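Stemgate Nollberg Carpet Tile
Commercial loop pile, 50 cm x 50 cm

Home > Flooring > Carpet tiles > Nollberg

Nollberg is a low loop carpet tile made for offices, classrooms, corridors and other areas that get steady foot traffic. It has a bitumen-free backing and a solution-dyed nylon face, so the colour runs through the whole fibre and does not sit on the surface. It can be glued down with a pressure-sensitive adhesive or laid with corner tabs over a sound, level subfloor.

The range is stocked in Leitner (mid grey), Tedlow (charcoal) and Slate Blue. Other colours can be ordered in from the factory. Allow eight weeks.

Specifications

Tile size: 50 cm x 50 cm
Tiles per carton: 20 (5 square metres)
Carton weight: 22 kg
Pile: tufted loop, solution-dyed nylon
Total thickness: 6.5 mm
Pallet quantity: 26 cartons
Suitable for castor chairs: yes
Suitable for stairs: no, use the matching broadloom
Underfloor heating: yes, up to 27 degrees at the surface
Warranty: 10 years commercial wear, when installed to our instructions

Price

$138 per carton, GST included. Full pallets are priced on request. Part cartons are not sold, but we will take back unopened cartons within 56 days of delivery if the batch number can be read on the label. Freight both ways is at the customer's cost.

Working out how much to order

Measure the room at its longest and widest points and multiply the two for the area. Add five per cent for cuts in a plain rectangular room. Add ten per cent if the room has columns, angled walls or a lot of doorways. Divide by five and round up to the next whole carton.

Order the whole job at once. Dye batches vary slightly and we can't guarantee a match on a later order. If you want spares for repairs, buy them with the main lot and store them flat in a dry place. Tiles stored on edge will curl. 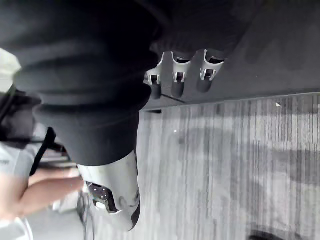

Laying patterns

Monolithic: all arrows on the back point the same way. The joins are least noticeable with this layout, and the lines in the pile run straight through from one tile to the next. Most Leitner jobs are laid this way.

Quarter turn: each tile is turned 90 degrees to the one beside it. This gives a chequered look and hides small differences in the cuts.

Ashlar: arrows in one direction, with each column offset by half a tile. Allow a little extra for the half tiles at the ends.

Brick: as for ashlar, but with the rows offset instead of the columns.

Before you start

The subfloor must be clean, dry and flat to within 3 mm over a 2 metre straight edge. New concrete needs a moisture test. Scrape off old adhesive, and seal any residue that will not lift. Leave the cartons open in the room for 24 hours before laying, with the air conditioning or heating at its normal setting.

Start from the centre of the room and work out to the walls. Check the fit every ten tiles. Joins should be firm but the tiles should not be forced, or they will peak. Trim the edge tiles from the back with a hooked blade.

Cleaning

Vacuum daily in entries and twice a week elsewhere. Blot spills with a white cloth and cold water, working from the outside in. Do not use bleach on Slate Blue. A stained or damaged tile can be lifted and swapped for a spare. On a monolithic layout, check the arrow before you press the new one down.

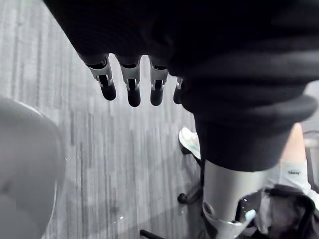

Geelong, 25 February 2020

Stock update. Leitner is back in the warehouse, with 1,282 cartons on hand across two dye batches. Please tell us when you order if your job has to come from a single batch. Tedlow is low and the next container is due in April. Slate Blue is in stock in carton quantities only.

The corner tabs are now sold in rolls and the old sheet packs have been discontinued. Rolls and adhesive are listed under Flooring > Accessories.

Samples are free, with a limit of three colours per customer. Allow five working days for metropolitan addresses.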